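Search this site Search Go Menu

Toft two-finger gripper kit – gallery

April 1, 2023
By Siwan Gittins

We have had the Toft kit on the bench at Wirkport for long enough now to put a gallery page together. Toft is a two-finger gripper with a wrist camera, sold by Prusby as a kit that bolts on to most small arms. It is meant for people who want to pick up ordinary household things and keep a picture record of each attempt. The written review will follow in May. This page is for readers who wrote in asking what the wrist view looks like in use, and for anyone weighing up whether the kit is worth the money.

The kit costs 600 euros with the camera and one pair of fingers. A second pair is extra. In the box you get the gripper body, the fingers, the camera on its bracket, a mounting plate, a bag of bolts and a cable. The printed guide runs to 27 pages and is clear enough, though the section on the mounting plate is out of step with the plate we were sent. Steinar Skov fitted ours and says the holes line up if you turn the plate over. Prusby have been told.

Software is by Flilex and comes as a download. It shows the live view, opens and closes the fingers, and saves stills to a folder. There is a setting for compression, which arrives set fairly high. You can turn it down if you have the disk space. Most of our work was done on the setting it came with, as that is what most buyers will use.

For the test we kept to kitchen things: bottles, mugs, a few tins and some packets. Each went on a plain pale surface so that the outline would be easy to find. Dragica Dervishi chose the items and Asger Østergaard ran the arm. The rule was that anything you would find in a kitchen cupboard was allowed, as long as the fingers could open wide enough to go either side of it. 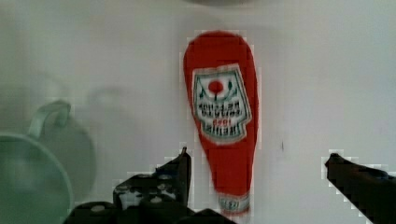
Wrist view, ketchup bottle between the fingers, green mug at the left. Label upside down to the camera.

Bottles are a fair test of a wrist camera. With the camera looking along the fingers, the gripper body always takes up part of the view, and on a bottle the neck and cap can be lost behind it. You then have to judge the position from the label and the sides. Large print and strong colours help a good deal. Small print does not come out well on the standard setting, and we would not buy this kit for reading labels.

Coloured edges against a pale surface go blocky on the same setting. It made no difference to us when lining up by eye. Anyone feeding the stills into their own program may want to turn the compression down first and put up with the larger files.

Things close to the camera are soft. There is no way to change the focus from the Flilex screen, and the guide does not mention it. Kolbrún Bundgaard asked Prusby, who said the lens is set at the factory for the distance just past the fingertips. That seems a sensible choice, but it is worth knowing if your bench is crowded – a mug or tin standing near the wrist will be a blur of colour and little more.

See-through items are harder than solid ones. A pale mug against a pale surface gives you a rim and a handle to go by and not a lot in between. Asger found it easier to come in on the handle side. A darker cloth on the bench would help, and we may try that for the full review.

The black finish on the fingers is useful. They stand out from the bench and you can judge the gap on either side of an item before closing. The bolt heads catch the light a little, which we didn't find a nuisance.

Fitting took Steinar roughly 4 hours, including the business with the plate. Changing the fingers is a five-minute job with the key supplied. The cable is on the short side and we ended up using our own.

The kit is sold direct by Prusby, with a year's cover on the gripper and the camera. Spare fingers and bolts are listed separately. If you have a question you would like answered in the May review, send it to the Wirkport desk and mark it Toft. Please say which arm you have, as the mounting plate differs.

Contact us | © 2023 Wirkport | Back to top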